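Carrying plates on a tray without the rattle

Most advice on this comes from people selling trays. I've read that you need a rubber mat, a cork mat and a special cloth (the Vallgate one costs more than my plates did). I doubt it. A tray with a raised lip and a bit of care will do.

Wipe the tray first. Crumbs under a plate make it rock, whatever the label says about grip. Then set the tray down flat on the table, well in from the edge, and only then put anything on it.

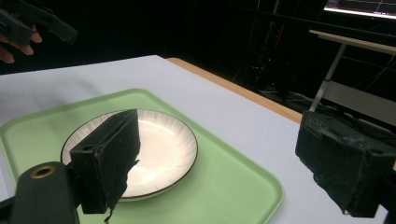
Put the heaviest plate down first and keep it off the lip. A rim propped on the lip looks fine until you lift. Hold the plate by its outer edge, lower it level and let go once the base is down.

Stacking is where I part company with the guides. Grurkeck's leaflet allows eight dinner plates. I stop at 4, and I'd rather walk twice.

Lift with both hands, elbows in. If it slides when you tilt the tray very slightly, try a damp tea towel underneath. It costs nothing, and I've yet to see a mat do better.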